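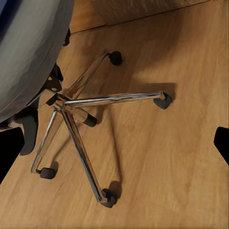 A reply on my last post asked if the bus pass fund at Vellside High is only for seniors. No! Any grade can apply, and so can the night class folks.

We're at $360 so far -- the goal is $415, so we're close.

The Waweru bakery is matching the first $100 that comes in this week. I may have yelled in the hallway when I heard.

Passes start in November. Kids riding in from Reten change buses 2 times each way, so they're first on the list.

Drop-off is the front office, before last bell.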